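Zurora Suture Planner: Set-up Guide
Section 4. Tracking the thread and planning the first throw

Read Section 3 before you begin. The endoscope must be calibrated and both arms homed. The planner will not load a wound model if either arm reports a joint fault.

4.1 Starting the perception service

1. Open the Clindard console and select Perception, then Start.
2. Wait for the status line to read Ready. The first start after an update takes longer because the thread model is rebuilt.
3. Set Scene type to Tissue pad. Leave Lens shading on Auto.
4. Open the Segments tab and tick Needle, Thread and Jaws.
5. Set the thread point limit to 2,000. A lower limit saves memory but tends to drop the inside of a loop.

Note: Thread from finished stitches is labelled Static once it has kept its position for 300 video frames. Until then the tracker may try to join a cut tail to the live thread. If this happens, click the tail and choose Mark as static. 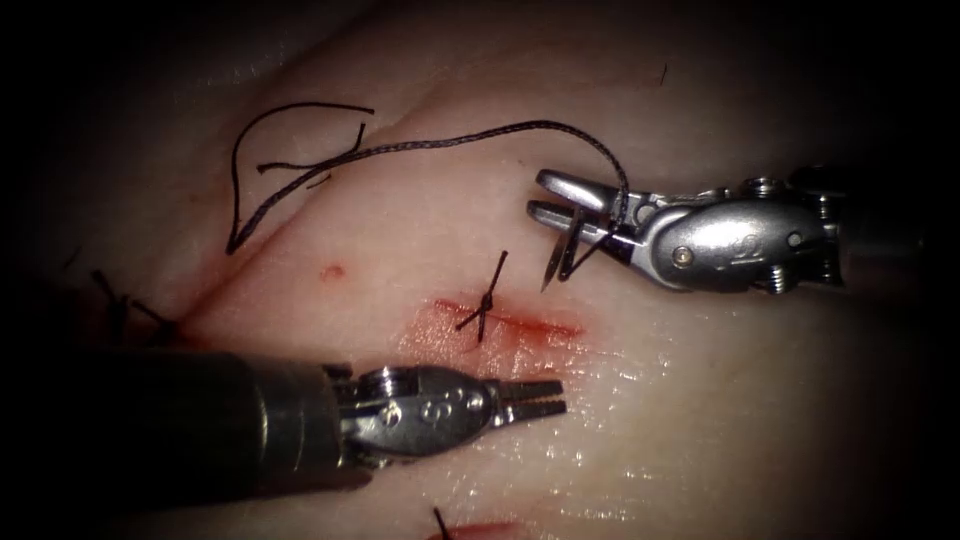 6. Check the thread overlay from the needle to the free end. It should be a single line with one colour. A change of colour means the tracker has guessed at a crossing.
7. To correct a crossing, pause the overlay, click the point where the two strands meet and choose Swap over/under. Save before you resume.

Caution: Do not correct crossings while the arms are in Follow mode. The planner reads each edit as thread movement and may send a new target.

4.2 Setting the needle pose

1. Choose Needle, then Fit arc. The fitted arc must lie on the needle at the tip and at the grip.
2. If the jaws hide part of the needle, enter the needle radius by hand from the packet.
3. Check the confidence figure under the arc. Below 40 the planner refuses to make a path.
4. Click the wound edge to set the entry point, then the opposite edge to set the exit point.
5. Press Plan. The path appears in blue and the predicted tip position in white.
6. Step through the path with the arrow keys before you press Accept.

Bright reflections on moist tissue are the usual cause of a poor fit. Lower the light one step at a time and repeat step 1. Raising the camera gain makes it worse. 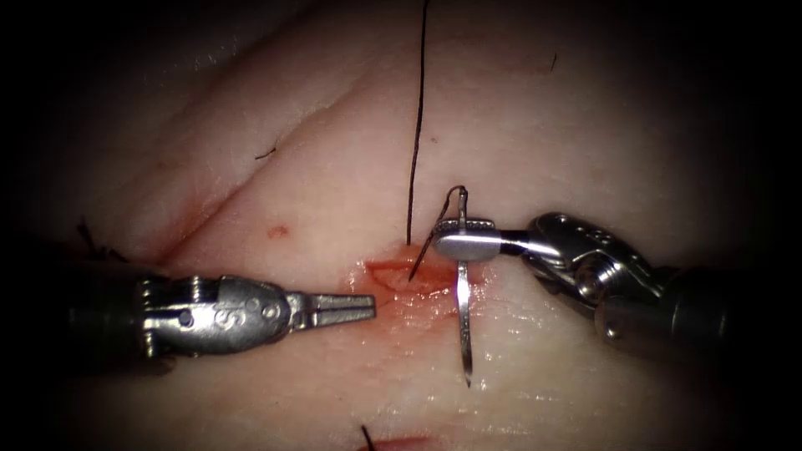 MacAulay: We had the fit jump between the needle and the jaw edge until we turned on Exclude jaws in the Segments menu. It is off by default in the Fladel build, so check it after every update.

The setting is kept in the site profile from the August release onwards. On older releases, enter it again each time the service starts.

4.3 Error messages

2633, Thread end not found. The live thread leaves the camera view. Mark the point where it leaves as Open end and carry on.

Arc unstable. Repeat 4.2 from step 1 with the arms held still.

Entry point moved. The tissue has shifted since the points were set. Clear both points and set them again. Do not drag the old ones.

Settings for the second throw are in Section 5.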